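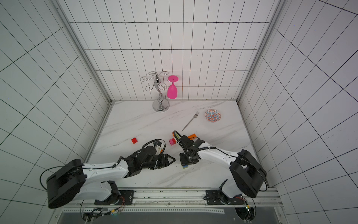 Odstead Household Items Store
Shelf and Surface Inspection Checklist, Tabletop Items
Inspector: Ga-eun Ham
Second reader: Baptiste Bodin
Date: 7th September
Area: tiled bay, marble-look floor

Mark each line P (pass), F (fail), C (pass with comment) or N/A. An F requires a comment and a name against the action. Lines left blank will be returned.

Section 1. Walls and corners

1.1 Wall tile faces free of chips and lifting edges. P
1.2 Grout lines continuous, no gaps at floor level. C
Comment: Lines are thin and dark on white, so dirt in the joint is hard to tell from the joint itself. Wipe test done along the base of the back wall. Cloth came up clean.
1.3 Corner trim seated top to bottom, no exposed burrs. P
Comment: Run a gloved finger down both rear corner posts. Previous sheet recorded a burr on the left one. Filed by Sang-wook Yeo and rechecked.
1.4 Fasteners at corner trim tight. P

Section 2. Floor surface

2.1 Surface level. P
2.2 No cracks, blisters or raised seams. C
Comment: The gray veining can be mistaken for hairline cracks. Check with a fingernail across the vein before recording an F. Two earlier sheets were withdrawn for this.
2.3 No grease or detergent residue. P
2.4 Items stand clear of the surface perimeter. P

Section 3. Wine glass rack

3.1 Base sits flat, no rocking when the top is pushed lightly sideways. P
3.2 Wire ends closed or rounded. C
Comment: The curled arms at the top are the ones to check. A hook that has opened will still hold a glass but will let it slide forward. All hooks within tolerance.
3.3 Chrome free of flaking. P
3.4 Load balanced. C
Comment: One glass, hung on the right. The rack is weighted at the base and a single plastic glass does not shift it. The Rana rack sheet asks for opposite arms to be loaded in pairs. That instruction was written for glass stemware and is not applied to this set. Bodin to confirm in writing.
3.5 Glass foot fully seated on the wire. P
3.6 Clearance between the bowl of the glass and the floor. C
Comment: The bowl hangs low. Lift the glass off before moving the rack. Do not slide the rack with the glass on it.

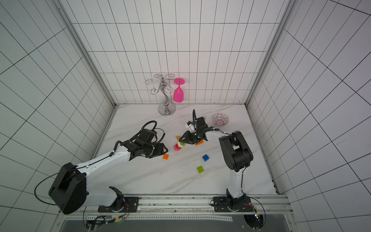 Item positions for Sections 3 to 5: rack near the back, pink glass on the right-hand hook, patterned bowl farther right.

Section 4. Wine glass, pink

4.1 Rim free of nicks and sharp edges. P
4.2 Stem straight, no stress marks where it meets the foot. C
Comment: The color hides stress marks. Flex lightly and look for a pale line. None found.
4.3 Marked on the register as plastic. F
Comment: The register still lists this item under glassware. Wrong wash temperature will be applied if the entry is followed. Action: Seul-gi Jang to move the entry.

Section 5. Ceramic bowl, patterned

5.1 Rim free of chips. P
5.2 Glaze free of crazing on the inside. C
Comment: Inspect under the hand lamp. The pattern is dense and fine lines do not show in overhead light.
5.3 Foot ring smooth, does not scratch the floor surface. P
5.4 Bowl stored upright, nothing stacked in it. P

Section 6. Fork

6.1 Tines straight and evenly spaced. P
6.2 No burrs on tines or handle edge. P
6.3 Stored in tray or laid flat with tines clear of ceramics. C
Comment: The fork was on the floor surface between the rack and the bowl, tines toward the bowl. No contact recorded. Keep a hand's width from glazed items. The same comment was made in December and the wording of the line has not been changed.

Section 7. Toy building blocks

7.1 Edges and corners free of splinters, cracks or sharp molding marks. P
7.2 Finish intact, no flaking color. P
Comment: Red and orange blocks rubbed with a damp white cloth, 45 seconds each. No transfer.
7.3 Blocks kept apart from breakable items. C
Comment: Blocks are to stay forward of the rack and the bowl. A block rolled or pushed against the rack base will not tip it, but a block against the bowl may chip the glaze.
7.4 Block set stored in its own container at close. N/A
Comment: Container on order from Zasero. Until it arrives, use the lidded tub on shelf 3.

Section 8. Close of inspection

8.1 Cleaning cloths removed and bagged. P
8.2 Hand lamp returned to charger. P
8.3 All F lines carried to the action log. P

Actions

4.3 Register entry for pink wine glass. Seul-gi Jang. Open.
3.4 Written confirmation on pair loading. Baptiste Bodin. Open.
6.3 Reword line to give a fixed distance. Lærke Vestergaard. Open.

Result: accepted with comments. Reinspect line 4.3 only, once the register has been corrected. Full sheet is due again in December.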